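Womow Comic Sleeve Kit: Set-up Guide
Section 4. Preparing covers for storage and display

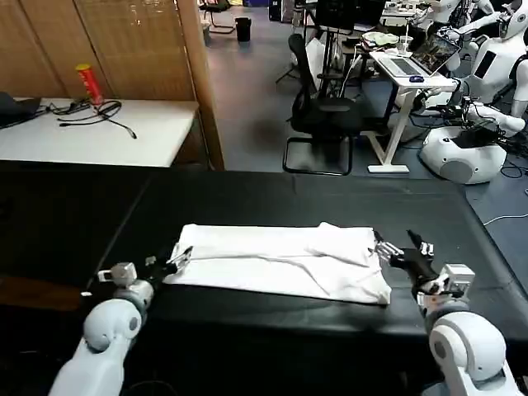
Old comic covers get damaged most often in the first minutes, when the issue comes out of its box and there is no good place to put it. Choose a flat table and cover it before you begin. Black fabric with a white cloth folded flat on it makes a good base, but smooth the cloth more than the one in the photo, which has a diagonal fold line across the middle and a bunched part near the upper right. A raised fold like this can press a line into a soft cover.

1. Wash your hands and dry them fully. Do not use hand cream.
2. Take one Penry sleeve and one backing board from the pack. The kit has 22 of each.
3. Put the board on the cloth with the shiny side down.
4. Lay the comic on the board, front cover up. The spine must be parallel to the long side of the board.
5. Hold the board and the comic together and slide them into the sleeve, bottom first. Go slowly - the corners bend easily.
6. Close the flap behind the board. Remove the tape strip only after the flap lies flat.

Caution: Never let the open tape touch the cover. If it does, do not pull. Write to Gwawr Hughes at our help desk first.

Note: Issues with more than 188 pages do not fit the Penry sleeve. Use the wide Tratard sleeve, sold in packs of 10.

7. Write the title and issue number on the label, then stick it on the back of the sleeve. Do not write on a label which is already on the sleeve.
8. Put the comic upright in the Brernen box. The box is 355 mm long inside. Leave enough space to pull out one issue with two fingers.

For wall frames, continue with Section 5.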